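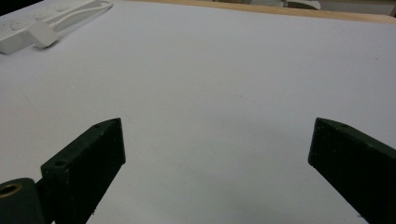
White tabletop, mid-morning.

Gwion Ifans
2 Mar 2021

Finally going through the water bills for the house. Thread, mostly for anyone else on a meter.

We went on the meter in June. Before that it was a flat charge and I never looked at it. Standing charge is separate and you pay it whatever you use.

First reading came out at 36 cubic metres for the half year. There are 3 of us. I thought that was fine until I checked the second one, which was 23 higher.

Turned everything off, wrote down the dial, went to bed. It had moved by the morning. So a leak, on our side of the stop tap.

Plumber found it under the downstairs loo. The cistern was letting by into the pan. New valve, in and out in roughly 40 minutes.

You can ask for a leak allowance. Send the plumber's invoice and two readings taken after the repair. The form is 6 pages and wants the meter serial number, so copy that down while you have the lid up.

Mine went in the post today. Will add the reply when it comes.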